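Bring Back the Boring Leftover

I grew up eating the same pot of soup for three days and I thought everybody did. Then I moved to Kotness for work and found out that plenty of grown people won't touch last night's dinner. One of my coworkers throws out half a lasagna every time she makes one. Half a lasagna! I've offered to drive over and get it.

I do understand some of it. Fish is a gamble. Salad with dressing on it is a lost cause by morning. But chili, curry, beans, anything with cabbage – those are better on day 2, and I'll argue with anyone about it. The flavors settle down and stop shouting at each other.

What bugs me is how we talk about it. Food shows want a fresh plate every night, with a garnish. The deli on my corner in Kotness charges 15 dollars for a lunch bowl that is, let's face it, somebody's leftover rice with a nicer lid. I bought one every workday for a month and spent more than I'd like to print here. Now I bring my own rice in an old yogurt tub and I'm perfectly happy (a little smug too, I admit).
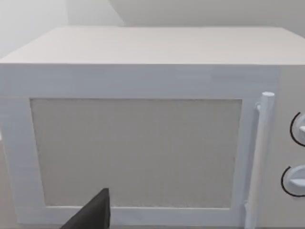

My grandmother never used the word leftovers at all. It was just food, and it was in the fridge, and if you were hungry you knew where to look. I'd like us to get back to that. Cook the big pot in August when the squash is cheap, eat it until you're sick of it, freeze the rest and forget about it until winter. And if you're going to throw out half a lasagna anyway, please call me first. I'm home most evenings after six.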